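Foosball sim: ball passes through the player figures on fast shots
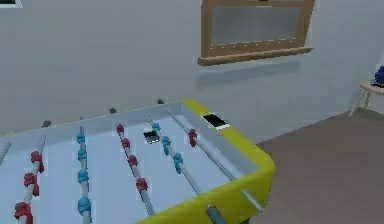

Posted by Tímea Nyitrai in Student Projects

Our club is building a simulated foosball table for the November round of the Pellstead student challenge. A controller slides and spins each rod, and the score is goals per match against a scripted opponent. We can't move on to training until the contacts are reliable.

Slow shots are fine. On hard shots the ball goes straight through a figure, and sometimes through the end wall without registering a goal. I ran 2,000 scripted shots overnight and 1,815 of them gave a valid contact. The rest were all from the fastest setting.

Setup: rigid bodies, fixed time step of 1/120 second, ball as a sphere collider, figures as triangle meshes attached to the rod. Rods have one sliding joint and one hinge joint. I have tried raising the solver iterations from 13 to 20 with no change. Is this a solver problem or a geometry problem?

Solange Seixas

Neither, mostly. It is tunneling. At 8 m/s and 1/120 second the ball travels about 67 mm per step, and a regulation-size ball is only 35 mm across. It can be in front of the figure on one step and behind it on the next, so no overlap is ever detected. Solver iterations only affect contacts that have already been found.

Do these in order and rerun the same shots after each one:

Turn on continuous collision detection for the ball. In many engines it is off by default and has to be enabled both on the body and in the scene settings.

Replace the triangle meshes with two boxes per figure, one for the body and one for the foot. Keep the mesh for rendering.

Drop the physics step to 1/480 second and leave the controller at its current rate. Four physics steps per control step is cheap at this scale.

Make the end wall collider much thicker than it looks, extending outward. For goals, test whether the line from the ball's last position to its current one crosses the goal plane.

Check the rods too. Some engines' continuous detection handles linear motion only, and a spinning foot is mostly angular. The smaller step is what fixes that case.

Guðlaug Damgaard

We had the same thing last year and just made the ball bigger. Worked OK but the judges took points off for scale.

Hazel Ostrowski

Agree with Solange on the cause. Also cap the torque on the hinge joints. Our first controller learned to spin the rods at speeds no motor could reach, and every collision bug we had came out of that. Log peak rod speed with each failed shot and see if the two line up.

Tímea Nyitrai

Box colliders plus the 1/480 step cleared the figure contacts. Continuous detection was enabled on the body but not in the scene settings. The end wall still leaks on a few shots, will do the line test next.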